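Home | News | Projects | Archive | Contact

Tutex compares two grippers on everyday packages

9th June

The robotics workshop Tutex has published the first results of its gripper comparison, which started in January. Two models were tested on the same white arm: the two-finger gripper from Gudeo, with stiff black jaws, and a softer one made by the small company Weerakoon.

The test asks for something that is easy for people at home. The arm must take a milk carton from a table and put it down again at another point, without touching the things near it. Every gripper made 500 attempts, and the controller and the speed stayed the same for both.

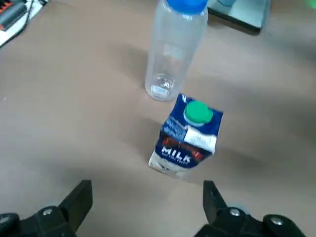

The wrist camera's view, with the milk carton between the open fingers and a plastic bottle behind it.

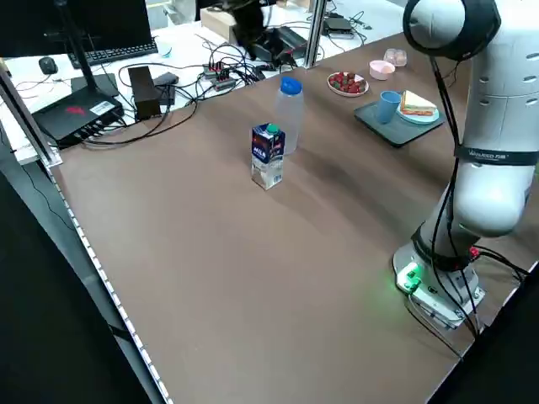

According to the report, the Gudeo gripper failed in 33 attempts and the Weerakoon gripper in 189. Most of the failures of the second one happened when the carton turned a little in the hold and the sloped top slipped out. Tutex writes that the soft fingers were better with thin cups, but this part of the work is not finished and no figures are given yet.

The team also compared two camera positions. When the controller used only the fixed camera, it often judged the distance wrongly if one package was standing close behind another. With the wrist camera added, such mistakes became less frequent, although the arm needed more time for each approach. The report recommends to use both views for crowded tables, and to check the wrist camera's alignment each morning.

All 3147 recordings from the project, including the early trials, will be given to the Jurneck laboratory, which wants to repeat the comparison with its own controller. Tutex will continue with wider fingers for the Gudeo model. The full report can be requested from the workshop by e-mail.

Recent items
Jurneck laboratory opens second test room
Weerakoon changes the material of its soft fingers
How we choose objects for a grasping test
Cable routing on small arms: some advice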